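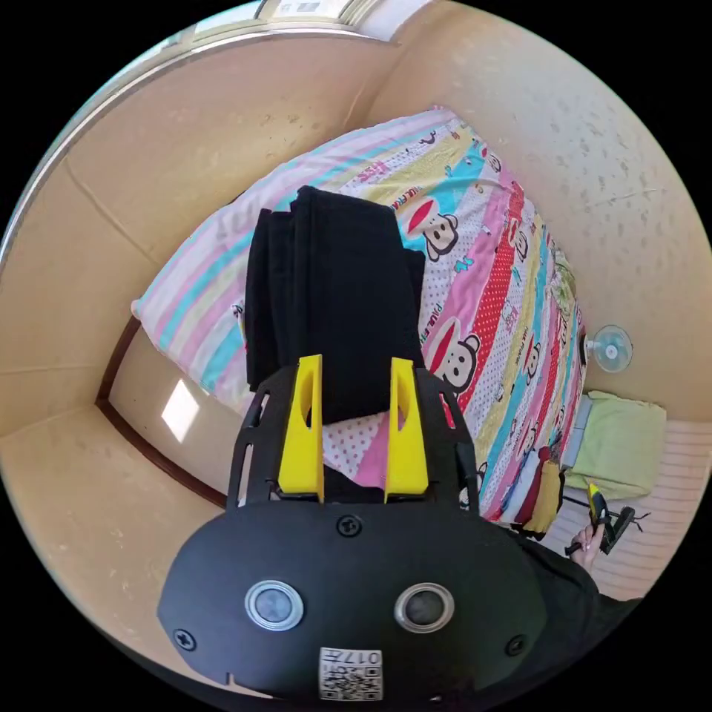
Folded black cloth on the bed, layered edges to the left.

Stacking folded dark cloth on a bed

Work on a made bed. A patterned quilt helps here – black fabric shows up clearly against stripes or a print, so a crooked edge is easy to spot.

1. Push the pillow to one side and pull the quilt flat.
2. Lay the piece face down and smooth it from the center outward.
3. Fold in half lengthwise, then in half again. Match corners before pressing.
4. Fold the length in thirds. Keep thick seams on the outside of the fold.
5. Stack with all layered edges facing the same way. Keep different colors in separate piles.
6. Lift the stack from both sides at once. If the layers slide, refold the bottom piece first.

Shelf depth for this fold is 261 mm. On a narrower shelf, turn the stack 90 degrees – the folded edge should still face out.

Revised in March by Roswitha Bühler.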